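Elin Pugh
Mar 7, 2019

OK, robotics club thread! We've been at the student project since February and I finally have enough to talk about, so here goes.

The project is called Utus. It's a hand-held gripper: you hold it, you squeeze, the two fingers close, and a camera on the tool records what your hand did. Then we try to teach an arm to do the same thing. Simple to say. Lots of late pizza to build.

We're a team of four, all second years at Laryea. I'm on fingers and data. Best job in the club and I won't hear otherwise.

First set of fingers was too thin and they flexed like crazy. Version 2 is a lot chunkier, with small holes in the top so we can bolt on different pads later. We haven't picked the pads yet - foam and silicone are both still in the running, and opinions are strong!

Our first real task is picking up clear plastic. I know, I know. Everyone said start with a wooden block. But the Gastwood challenge has a clear container round this year and I would much rather struggle with it now than in the final week.

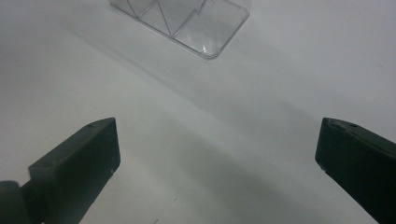
Utus with its fingers open, clear container up ahead.

What makes it so hard is that you mostly get thin gray lines and a highlight where the plastic curves. The ridges in the bottom help a ton, though. Our tracker loves those zigzags way more than it loves the rim.

Numbers for the people who asked: 163 demos recorded so far, goal is 900. Each one is short, but you have to label the good ones, and my labeling speed is not impressive. Yet!

We also went back and forth on the background. White won for now. The soft shadows confuse the model a bit, so next up is moving the lamp and recording the same reach from both sides.

Huge thanks to the Nilotero folks, who let our club use their printer after hours. Utus wouldn't have fingers at all without them.

If you're in another student team working on clear objects, please tell me what you tried! Especially lighting. I will read every reply - and if you're at Laryea and want to squeeze a gripper for an hour, club is in room 474, come say hi.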